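Sealing marble counters - worth paying for?

grusix_fan28
The shop wants $300 to come back and seal our new marble with something called Dedora. They say it lasts ten years. Anyone believe that?

Ognjen Gashi
No. Ten years on marble that gets used? I'd ask to see that in writing. A bottle of regular sealer runs you far less and it's an hour's work.

yagi_lane
Disagree. We paid 200 for the pro job in March and red wine wipes right up.

Ognjen Gashi
March isn't ten years ago. And sealer does nothing for etching - lemon juice will still leave a dull spot.

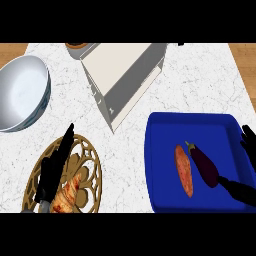

White marble, faint gray veining, wood beyond. Similar look to what OP described.

grusix_fan28
Pretty close to ours, yeah. So the etching part is true? The salesman told me "fully protected."

yagi_lane
Fine, it won't stop etching. Still glad I did it.

Ognjen Gashi
Put a few drops of water on it first. If they bead up, it may be sealed already and you'd be paying twice.

Atmont Home Forum | Contact us | © Atmont | Back to top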